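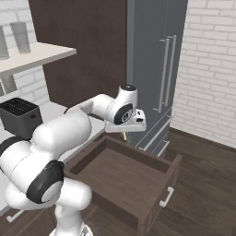

An open drawer in dark brown wood, with a lighter grain inside.

Share this (33) | Print this page | E-mail to a friend

Fabric scraps: what I keep, what I toss, and where it all goes

I've been sewing for a long time and I have the scrap pile to prove it! When we moved to the house on Bretside I filled six trash bags with leftover cotton and carried every one of them up the stairs. These days I have a system (sort of), and a few of you asked for it after my post on thread tangles.

First, pick a smallest size and stick to it. Mine is two inches square. Anything smaller goes in a paper bag by the machine and ends up stuffing pincushions and door draft stoppers. If you only make bags or pillows, go bigger, maybe four inches, and you'll be so much happier.

Press before you put away. I know, I know. But a scrap that goes in flat comes out flat, and I'd much sooner do ten minutes of ironing on a Thursday night with the TV on than dig out a wad of wrinkles when I'm itching to start something new.

I sort by color, and I gave up on sorting by print years ago. Stripes and dots live with whatever color they mostly look like. Solids get their own stack, standing on edge like file folders, folded around a piece of cereal box cut to the height of the drawer. You can flip through them with one finger.

Strings and selvages get rolled up and tucked into an old mug. Batting scraps I zigzag together, edges butted and not overlapped, widest stitch my machine has. I've made whole table runners on pieced batting and you can't feel the joins at all.

For labels, masking tape and a laundry marker. I bought a roll of 1,000 stickers once and they all curled up by March.

Dark reds and navies that haven't been washed go in a zip bag by themselves. I learned that one on a white pillow front, with a scrap of gorgeous Jumska red, and I'm still sore about it.

And once a year, give some away! My last box had roughly 300 squares in it and went to the Flestover quilt swap, where I promptly came home with somebody else's box. Oh well.

E-mail this | Print | 12 comments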